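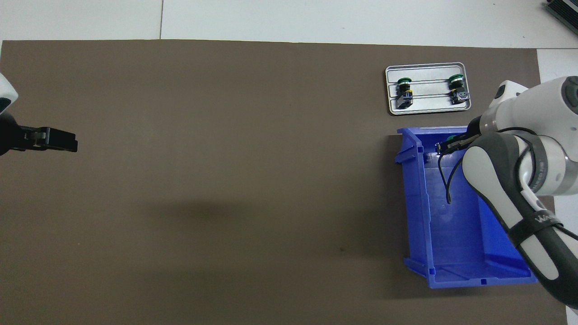
Green-capped pushbuttons in the metal tray, blue parts bin alongside.

The June visit to Domero covered control components for the Zaltier panel line. Pushbuttons are stored by cap color and moved between stations in stackable plastic bins. The metal trays have rounded corners and a raised rim, and parts are set across the ridges inside. Stock on the day of the visit was 2790 pushbuttons, all momentary action. 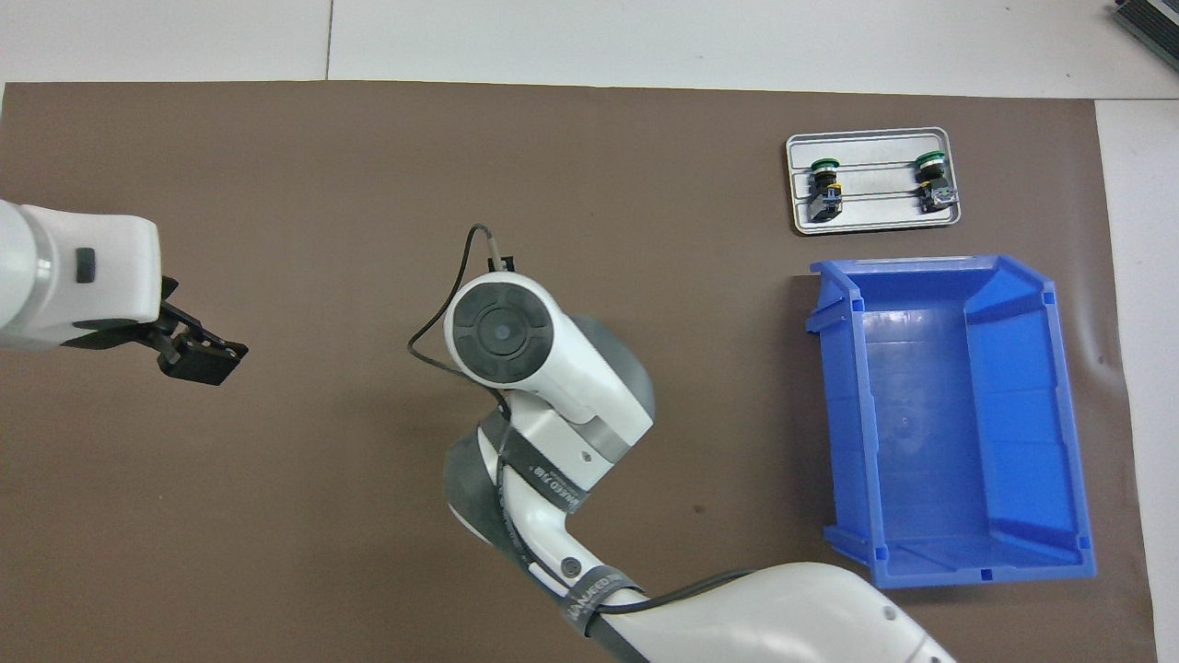 Tineke Smits remarked that trays are easier to check than bins, as a missing contact block shows up at once, and that she would use trays for the whole line if shelf space allowed. Shelf depth is 91 cm throughout the store.

Cruzado supplies the caps separately. They are fitted at Domero, and a sample is pull-tested before release. 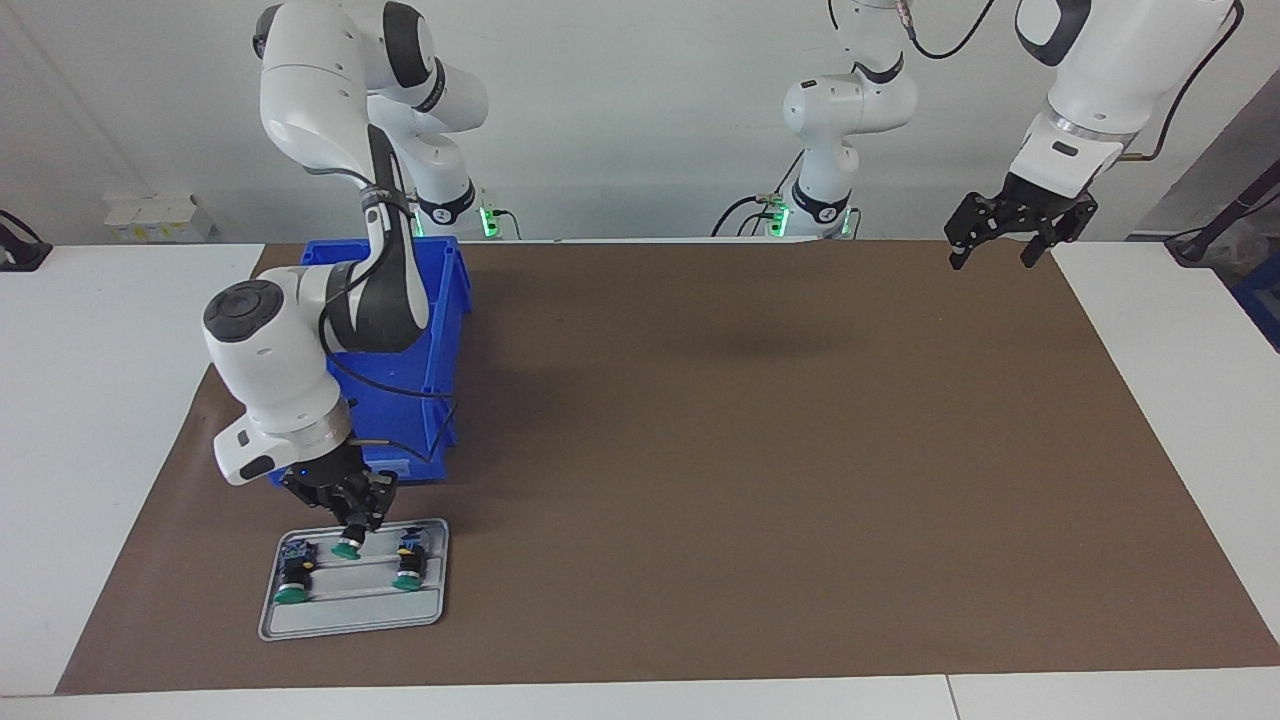 Can a cap be replaced after the switch has been mounted in a panel? It can, from the front, as long as the retaining ring is left in place.

Bin labeling follows the Dotimwood order list, with the part number above the quantity. Labels are printed at the end of each shift. The blue bin has a recessed panel on its front face for this purpose, blank at that point, and the bin was empty. Full bins go to rack three. 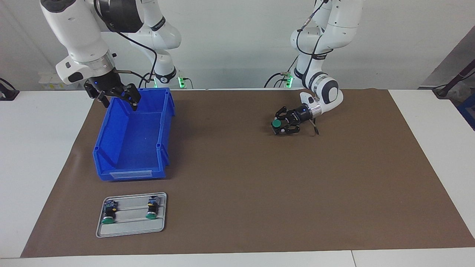

Returned switches are handled separately. Each is checked for continuity in both positions and for free travel of the cap. The one with the dark green cap, over the brown paper, is of the type used for start functions. Rejects are logged by part number and leave the store within two shifts.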